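Stadach Electric Owners Group, minutes of the February meeting

I'm taking the minutes again, so you get my version of events. We got going at 7:10 with a good turnout, including a couple of new faces who have Gutby hatchbacks on order and wanted to know what they'd let themselves in for (welcome, both of you!).

Last meeting's minutes were passed with one fix. I wrote that the Dasia wagon tows 1000 pounds, and it should have said that's the limit with the factory hitch only. Sorry to whoever was about to buy a camper.

Dasia battery plant. This took up most of the first hour. Dasia says it'll build battery packs at the old Kakakhel axle works and stop shipping them in, and the local paper has it down for 765 jobs once the second line is running. I was pretty excited, but the room was split. Some of us think locally built packs will bring the sticker price down by next model year, and some of us remember the last time a car company made promises about Kakakhel. Nikola Olszewski had read the whole planning notice and told us only the first line has a permit so far. Pack assembly is covered, cell production isn't, so the cells will still come in by ship. We agreed to write and ask Dasia whether the current wagon gets the new pack or only the facelift does. I said I'd draft the letter.

Gutby recall. If you have the early hatchback, check your mail. It's the charge port latch, which can stick when it gets really cold, and the dealer swaps it for free. Mine took most of a morning and the coffee was terrible. Nearly 3000 cars are on the list, and the dealer in Stadach is already booking a few weeks out, so call soon.

Group buy on home chargers. We've had one quote, with a discount if enough of us sign up. It doesn't include the electrician, and a few people with older panels are worried about that part. Left open until we have a second quote.

Spring range run. Same idea as last year, out to Kakakhel and back, 105 miles the way we drive it, with a lunch stop halfway. I'd like to do it on one charge with the heat on this time, like normal people! There was some groaning from the owners with the small pack.

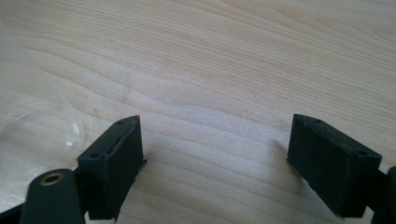 Nikola Olszewski asked if we could set a start charge of 90 percent for everybody, so the numbers can be compared afterward, and also wanted tire pressures written down before we leave. Agreed on both. I'll make a sheet for it.

Any other business. The fast charger behind the library is down to one working plug again. I've reported it twice, please report it too.

We wrapped up at 8:50. Next meeting is in March, same room, and the letter to Dasia should be ready to sign by then.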